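Formations > Automatisation > Supports de cours > Séance 4

Accueil Programme Supports Devis types Glossaire

Séance 4 : budgéter une première cellule robotisée

Bon, on reprend là où on s'était arrêtés, avec le cas Restmont (l'atelier de meubles) et son projet de bras manipulateur. Vous avez été nombreux à m'envoyer des budgets où il n'y a qu'une ligne, le bras, et puis plus rien ! Je comprends la tentation, c'est la ligne qu'on trouve le plus vite dans un catalogue, mais c'est aussi celle qui bouge le moins entre le premier devis et la facture.

1. Ce qu'on oublie de chiffrer

Dans le devis Mudia distribué la dernière fois, la pince standard est à 476 euros et la petite caméra de poignet à 200 euros. Sur le papier c'est très raisonnable. Sauf qu'il manque les doigts adaptés aux pièces, les câbles souples, la fixation, et surtout les heures d'essais. J'ai retrouvé 43 heures de mise au point chez Koller pour un poste comparable, et je vous demande de les faire apparaître sur une ligne à part (pas noyées dans « divers », s'il vous plaît).

Pensez aussi à ce que la caméra va voir une fois montée au poignet. On imagine toujours une pièce bien centrée, sur fond uni, et puis on se retrouve le nez sur un gros montant tourné, clair et mat, avec un tissu noir plein de plis juste à côté. Le clair prend toute la lumière, le noir reste dans l'ombre, et au moindre mouvement l'image devient un peu floue. Moi, je prévois donc toujours une ligne éclairage, même modeste, et une demi-journée pour régler l'exposition. 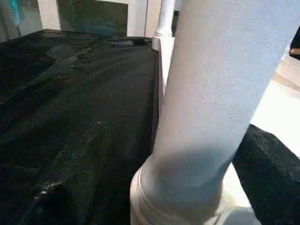
2. Acheter, louer ou attendre

Pour Restmont, Bunbridge propose une location à 2 000 euros par mois, installation comprise. C'est cher si le poste tourne toute l'année, beaucoup moins si on veut juste savoir si l'application tient debout. Regardez bien qui paie la pince en cas de casse, parce que le contrat est très discret là-dessus (page des annexes, en petit, évidemment).

À préparer pour mai : votre tableau complet, achat d'un côté, location de l'autre, avec les heures d'essais dans les deux colonnes. Gardez les prix hors taxes partout, sinon je ne peux rien comparer et je râle.

Contact formation | © Supports de cours Automatisation | Haut de page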